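# Against the Small Compartment

I own a drawer divider that cost more than anything it divides. It came from Van Loon, the homewares shop in Pemonau that sells you the feeling of having got on top of things, and it has slots for pens, clips, stamps and a long thin object I've never managed to identify or acquire. For most of last year the long thin slot held a chopstick. It fitted beautifully.

I mention the divider so you know I'm arguing from inside the problem. I like a tray. I like a box with little walls in it. Give me a wooden one with low sides and I'll be happy for a whole afternoon, moving drawing pins from one square to the next as if I were running a very small bank. My complaint is with the idea, now so common that it passes for good manners, that a thing belongs in a compartment the moment you've put it down.

The modern desk is supposed to be bare. Open any catalogue (Zulletti is the one that keeps turning up in my letterbox, addressed to the previous owner) and you'll find a desk with a closed laptop, one pencil and a succulent. Where does the rest of it live? Charging cables, the receipt you need for tax, the spare key to something, the card out of the old phone, the packet the card came in. In the catalogue all of this has been put away by a person of great inner calm. In my house it's in the divider, which means I can't find it.

Putting away is a decision, and people treat it as a reflex. Before you can put a small object away you have to know what it is, whether you want it, and what it's like. Most small objects fail to tell you. They arrive in a handful, from a pocket or a padded envelope, and the only decent thing to do is lay them out where you can see them and have a think. Flat, face up, with a bit of desk showing between them. A magpie would understand this straight away. An office manager would send an email.

I've worked in offices where the email was sent. At the one in Flenau we had a clear desk rule, which took effect at 6 each evening and turned the last part of every day into a removal job. You'd have things spread out in an order you had spent the afternoon arriving at, and you'd scoop the lot into a tub. Next morning you tipped the tub out and began again. The desks looked marvellous overnight, which was when we weren't there to enjoy them. My tub went home with me when I left and I still haven't had the courage to open it. I can hear it shift when I vacuum near it.

What I'd like to defend is the spread. By that I mean the middle stage of tidying, between the handful and the box, when everything is out and it looks as though you're making matters worse. You need a decent bit of flat surface for it, and you need people to leave you alone. A tray can stand by. I've no objection to a tray standing by. It ought to wait until it's asked.
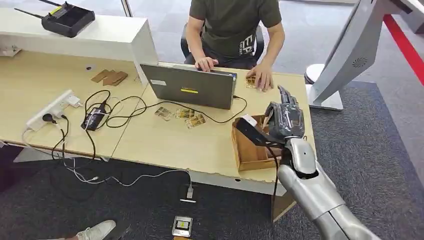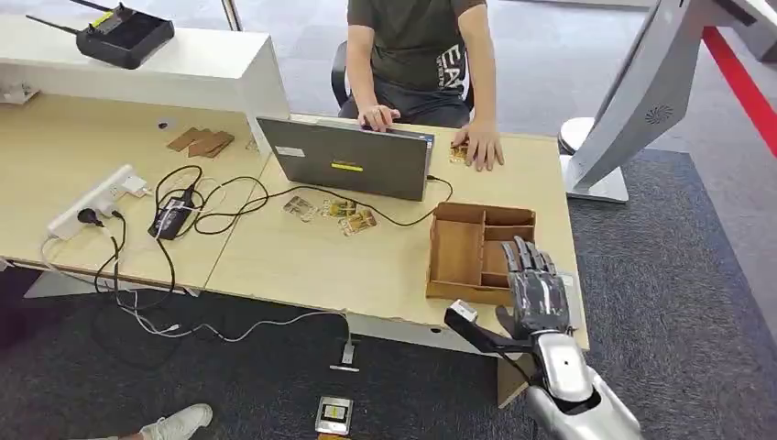 Four cards out on the desktop, and the tray off to one side, waiting.

Nosipho Mkhize thinks I have this backwards. She read an earlier version of the argument and wrote back that the spread is where small things go to die, that she has lost two memory cards and an earring to other people's middle stages, and that a compartment is simply a spread with walls around it so the cat can't join in. If you put the thing in a square straight away, she said, you can do your thinking later, looking down at the squares, with a cup of tea. What I was calling thought was in her view mostly staring.

I'll give her the cat. I'll even give her some of the staring. But the squares have opinions, and she's too quick to let them off.

Take any divided tray. Whoever made it decided how many sorts of thing you were going to have, and how big each sort would be, before you'd so much as emptied your pockets. You turn up with your bits and pieces, and because the cells are there you fill them. Two things that ought to be together get parted, because there was a spare square. Something that's the only one of its kind gets bunked in with the rubber bands. By the time every cell has a tenant the whole thing looks so settled that you'd feel rude disturbing it. I once kept foreign coins and picture hooks together for years on the strength of a first night's arrangement. When I wanted a picture hook I went and looked under "money".

The big compartment is worse. Every tray maker puts one in, out of kindness, for whatever won't fit the small ones. It's a confession, that big compartment. It says the system knows it won't cope. Within a month it has become a drawer inside your drawer, and you start looking at the Van Loon website for something to divide it with.

On a bare bit of desk, by comparison, a thing can be near another thing without being filed with it. It can be a little to the right. It can sit at an angle, which in my private code means "ask someone about this". The one you're in the middle of considering can be right under your hand. None of this survives the trip into a box. I know people who can tell you what every scrap on their desk is for, purely from where it's lying, and who are struck dumb when some helpful person squares the lot into a pile. I've been the helpful person. You get thanked through the teeth.

Cards are the hardest case. By cards I mean any little flat rectangle – memory cards, business cards, loyalty cards, the ones with a chip, the ones with a saint. They've been designed to stack, and so everyone stacks them. A stack of cards is one card and a rumour. You can see the top one. The rest you have to take on trust, and when you finally need the third from the bottom you'll fan through the lot like a nervous magician and drop a few behind the radiator. Lay them out side by side and you've got the whole story in one look. Yes, it takes up room. The room was there. What were you saving it for, the succulent?

I should be fair to the people who have to share a desk, or whose desk is also where the kids eat. A spread on a dining table has a life of about one meal. Augustina Fiadzo does hers on an oven tray, which I thought was eccentric until I saw her pick the whole business up mid-thought, seeds and fuses and buttons all lying exactly as she'd left them, and slide it on top of the fridge. No walls inside it at all. It's a piece of portable desk. She paid nothing for it, it was warped from a roast, and it beats everything in the Zulletti catalogue, where the nearest thing is called a "curation surface" and costs $95. There's a smaller one for $80, for those with less to curate.

I'll also admit that a spread has to end. Nosipho is right about that and I'd like it noted that I said so. There's a point at which laying things out becomes simply where they live, and dust gets involved, and you begin to eat lunch with your elbows in. I've got a row of little screws on the windowsill that has been under consideration since November. I move it to open the window and I put it back in order. If anyone asked me what the order was I'd have to leave the room.

So I'm not asking for anarchy. Have the tray. Have a good wooden one, with cells if you must, and keep it within reach so that once you know what a thing is you can drop it in and hear the small click, one of the few real pleasures of office life. All I want is for the thing to spend some time out on the desk first, where it can be looked at, and for whoever is looking to be let be. Don't ask them if they need a hand. Don't offer them a tub. If you absolutely have to walk past and say something, "Is that all of them?" is acceptable, provided you keep walking.

As for the divider, I took it out of the drawer last week and laid everything from it across the desk. It took up far more room than I'd expected, and I found the receipt, a stamp for a rate of postage that no longer exists, and 7 keys. I've put the keys in a row with a good gap between each. One of them may be for the house. The chopstick I've put back in the kitchen with the other one, and the long thin slot is free again if anybody knows what goes in it.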